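How to Wash a Printed Tablecloth and Keep the Colors

A printed cotton tablecloth can live many years if you wash it in the right way. I made many mistakes with mine before I learned these steps, so I write them down for other people who love a table with fruits and leaves on it. 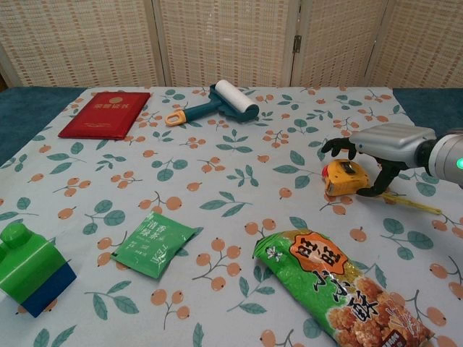 Before the first wash, test the color. Take a white cloth, make it damp, and press it on a corner of the print for one minute. If some color comes on the white cloth, wash the tablecloth alone the first three times.

Step 1. Shake it outside. Crumbs that stay in the folds become small gray spots in the machine. Pet hair should also go now. A lint roller is enough for this, but go in one direction only.

Step 2. Treat the stains. For oil, put one drop of dish soap and wait 12 minutes. For red wine or berries, use cold water from the back side of the fabric. Never rub the print with a brush. I use the Plovier stain bar, but plain white soap is also good.

Step 3. Wash inside out, in cool water, with half of the usual detergent. Do not fill the drum. The spin should be not more than 1000. My old Navuren machine has only 529 on the gentle program and the cloth comes out with fewer wrinkles.

Step 4. Dry in the shade. Fold it over two lines, so the weight is shared. In April I dry mine on the balcony in the morning, before the sun arrives.

Step 5. Iron on the back side while it is still a little damp. Start from the center and go to the hems.

For storage, roll it on a cardboard tube of 65 cm. If you must fold it, change the place of the folds every few months.

Cloths with a plastic coating need other care. Wipe them with a soft sponge and do not iron them.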